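From: Imke Dreßler
To: bindery-talk
Subject: Re: Re: Wheat paste going thin in July

Hello all,

Replying to two messages in one, so please bear with the order.

> I mixed my paste the usual way, one part starch to five parts
> water, and by the next morning it ran off the brush. The shop is
> hot in the afternoon. Is this the starch, the water, or me?
> Also, does anyone still have the newsletter page with the
> notes on spine linings? Mine went out with the old computer.

I would look at the heat first. Paste breaks down fast in a warm room, and a jar that keeps four or five days in winter may be no good by the second morning in July. I make half a cup at a time in summer and keep it in the fridge with a piece of plastic wrap pressed right onto the surface. Strain it again before use, even if it looks smooth.

The other thing to check is how long you cook it. The paste should turn from milky to slightly clear and pull away from the pan. Mine takes 25 minutes on low heat. If it comes off too early it looks fine while warm and then lets go of its water overnight.

I switched from Eichhorn starch to Cunia last year and had to cut the water a little. Both hold well on leather. The Cunia costs more, and I only buy it for repair work.

The notes on spine linings you asked for are typed out further down. 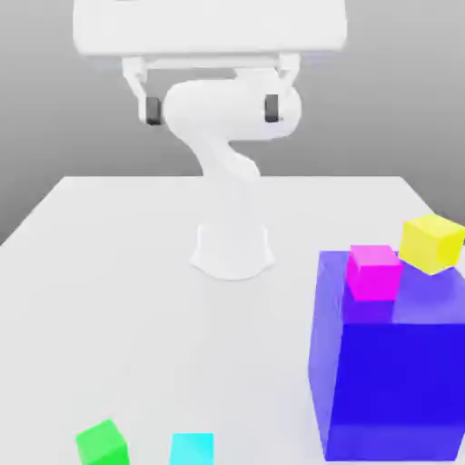

Newsletter 5, p. 14

Spine linings. Use a paper lighter than the text paper for the first lining, with the grain running head to tail. Paste the paper, wait two minutes, and paste it again before laying it down. Rub it with a bone folder through a scrap of silicone paper. Let it dry under light weight overnight before adding the second lining. On books of more than 300 leaves, put a strip of thin cotton between the two.

End of page. I would add that two minutes is short for the heavier Japanese papers - I give them four.

On the guillotine question from last month: mine was sharpened for the last time roughly 4000 cuts ago and is only now starting to drag on board. I don't cut anything thicker than 2 mm on it.

Imke

--
To leave the list, send a blank message with "unsubscribe" in the subject line.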